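The Cult of the Matching Bowl

The catalog from Magaña arrived in July with 56 pages of plates on heavy paper, and by page nine I had been told twice that color would change the way I eat. I have been eating for a long time. I was willing to be persuaded, but I wanted to see some evidence.

So I went to look at a kitchen set up with the stuff: the rental apartment above the Anasitz store, where the company lets buyers stay for a weekend and live with its tableware. The idea is that you cook, you wash up, you fall in love, and you go downstairs and spend $341 on a starter set. It has been copied by at least one competitor, Bondorar, so somebody must be falling in love.

I will admit the orange is good. It is a loud, glossy, traffic-cone orange, and a bowl in it makes whatever is nearby look as if it needs a coat of paint. The trouble starts when you ask what the bowl is for. Too deep for a salad, the brochure says, and too wide for cereal, "perfect for everyday moments." In my experience an everyday moment is when you need somewhere to put the small things that have no home.
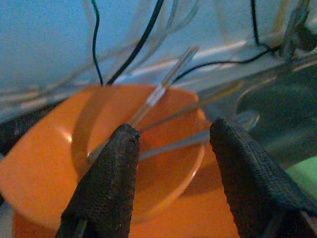 Clear tubes at the orange bowl, one with a white band along its length.

Thin plastic tubes are a fair test of any bowl. They roll, they slide over the rim, they point in every direction, and they do not care what the glaze is called. Most of us have something like them at home – straws, pens, the stray parts of some gadget – and most of us end up dropping them into whatever is closest. A chipped mug does this job well. A chipped mug is also tall and narrow, so long things stand up in it, and you already own one.

What about the matching pieces? Anasitz makes a great deal of its layers, the bowl with the plate under it, orange on orange. I grew up in a house where a bowl on a plate meant soup and company. Used every day, it means two things to wash where there used to be one. The sales sheet calls this "a landscape for the table." I would call it a longer evening at the sink.

And the sink is where these promises ought to be judged. Catalogs avoid it. In all those pages from Magaña I found one faucet, and it was off. Lorkov, which sells a plain white line for people who are tired of color, does show a sink, but with a lemon in it.

A real one has a plate lying in the bottom and a wooden utensil across it, and the good bowl parked on the counter at the side, waiting for its turn or for somebody to decide it can be put off until morning.
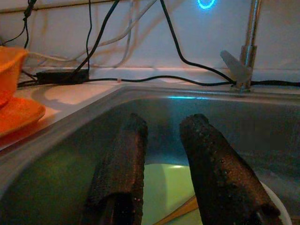 Does Color Earn Its Place?

Only partly. Against gray metal and a pale counter the orange does cheer up the room, and I found myself looking at it more than I meant to. I am less sure it would hold up through a winter of oatmeal. The company says the glaze was tested through 640 washes, but would not tell me in what kind of machine, or what the bowls looked like at the end of it.

There is also the matter of replacements. Break one white plate and you can buy another almost anywhere. Break an orange one and you are back on the website hoping the shade has not been retired. The company told me it has 3215 households on its waiting list for the next color, a soft green, which suggests that the orange may not be around forever.

If you love it, buy one bowl. Put it on the counter where you can see it and keep your old plates for dinner. I left the apartment on Sunday without stopping at the register, though I did pick up a green sample tile on the way out, and it is still in my coat.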